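Visit to the Mekirbridge Bicycle Share Depot
Report of the Transportation Access Study Group

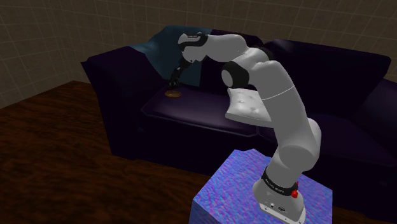
The study group visited the Mekirbridge public bicycle program in November at the invitation of its operator, Samarakoon. The purpose of the visit was to learn how a city of modest size keeps its stations stocked and its bicycles in working order through the colder months. Members met at the Otau Street depot, where Paloma Fitzsimmons, the operations manager, gave an opening talk in the staff lounge. The lounge is also where riders come to settle account questions, and the group spent some time on how such a room should be fitted out. A large dark purple sofa against brown tile, with a reddish-brown wood floor, was felt to suit a public waiting area better than the plastic chairs now in use at our own service counter.

The program operates 40 stations, all within the river district and the neighborhoods directly north of it. A day pass costs 5 dollars and covers any number of rides of up to half an hour. Longer rides are charged separately. Ms. Fitzsimmons reported that most questions from visitors concern this second charge, and that the wording on the station signs was rewritten last spring.

The workshop occupies the rear of the depot. On the morning of the visit, 87 bicycles were in for service, the greater part of them for brake adjustment and worn tires. Each bicycle is logged on arrival, and the mechanic who completes the work signs the entry. Solid tires were tried and withdrawn after riders complained of the hard ride on Parel Avenue, where the old paving remains in place.

Stations are restocked by 2 vans, which begin their rounds before the morning commute. The hill stations empty early and seldom fill again without help. The operator has considered a small credit for riders who return bicycles uphill, but no date has been set for a trial.

After lunch, members rode from the depot to the Mekirbridge ferry landing and back. The bicycles were heavy and steady, with three gears and a front basket. The lane along the river is well marked as far as the fish market. Beyond that point it shares space with delivery trucks, and several members chose to walk. Two docks at the landing did not release on the first attempt.

The group thanks Samarakoon and the depot staff for their time. Notes on fares and station spacing will be sent to members separately.

Filed December 21, 2025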